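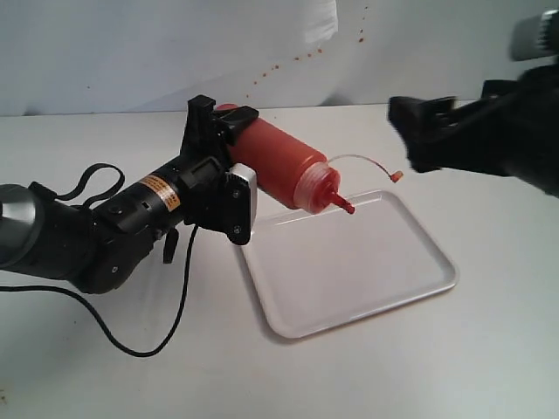 Progress report to the Foltenance Fund, second period
Last updated: September

You gave us money to bring Brastora back to people who remember it, and to a few who have only been told about it at weddings. The short version is that most of the serial can now be watched from start to finish with subtitles that match what the actors are saying. The long version is what the grant agreement asks for.

We have 219 scenes subtitled and checked. The last report promised more, in a confident paragraph I wrote myself and have since reread with interest. The trouble was the harbor episodes. The sound on our best copy was recorded next to what must have been every gull on the coast, and the villain mumbles. Three of us listened to his big confession and came up with a murder, a mortgage and a marriage. The shooting script settled it (mortgage), which makes the next two episodes much less exciting but a lot easier to follow.

The script came to us along with 521 stills and a box of fan letters. All the stills are scanned. Matching them to episodes is slow going, as the lead actress wore the same coat for the whole run and the wardrobe notes call it "the other coat" every time.

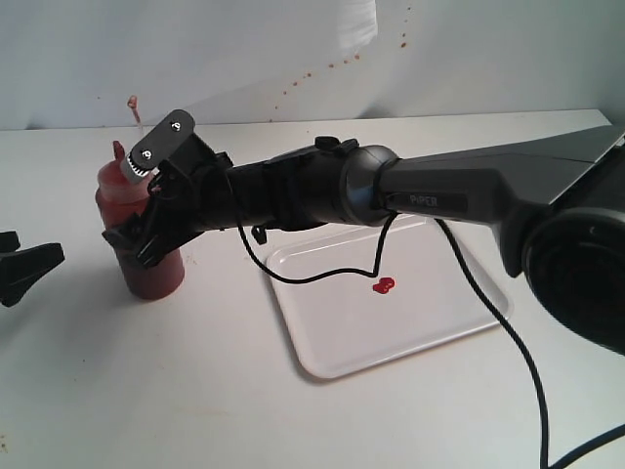

Ostap Shevchuk wrote to say that the coat is fine and our problem is the hair, which changes in the middle of episode nine and never changes back. He has offered a chart. We accepted, and about forty stills have already moved to new homes. He also thinks our translation of the theme song is a crime, and that discussion is still open.

The screening at the Lougher went ahead on the second date we announced. The first one clashed with a regional trivia final, and we know when we're beaten. We showed the opening two episodes, took a break, and then ran the finale for anyone who felt thirty years was long enough to wait. The old projector behaved. The new one, hired with your money under "Equipment," spent the opening titles telling the audience it was looking for a signal.

More than 900 people have signed up for the newsletter, well ahead of the target. I would like to credit the outreach plan. Most of them arrived the night a soap opera message board found our page on recast characters and took issue with it at length.

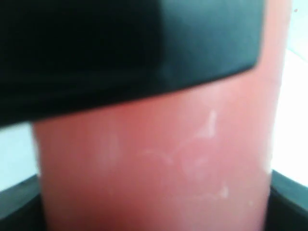

Black, with a little gray-teal along the top.

Spending is close to plan. We're under on printing, because the poster artist sent one design and we liked it. We're over on shipping, because film cans weigh what film cans weigh. Skusura, the sister serial, was supposed to be looked at this period with whatever was left in the travel line. We got as far as finding out where the reels are and learning that the storage office opens at 10 and closes when the man goes to lunch.

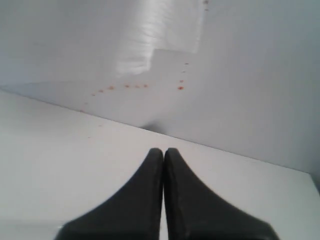 He goes to lunch early. We now have a proper appointment and a signed letter, and I'd like to move the Skusura survey into the next period at no extra cost. If the reels are in decent shape we'll write separately about what comes next.

Still to do before the final report: 6 interviews with surviving cast and crew, the missing reel of episode fourteen, and the theme song. Two of the actors have said yes. One has said yes provided we don't ask about the goat. We had planned to ask about very little else, so the questions are being rewritten.

The revised budget sheet follows by mail.

Filed under: Old TV, Grants & Grumbles, Brastora

3 comments

marlenek: It was always a mortgage. My mother said so at the time and we all laughed at her.

Tobin R.: Any chance of the finale again at the Lougher? I was at the trivia final. We came fourth.

harborgull: Please ask about the goat anyway.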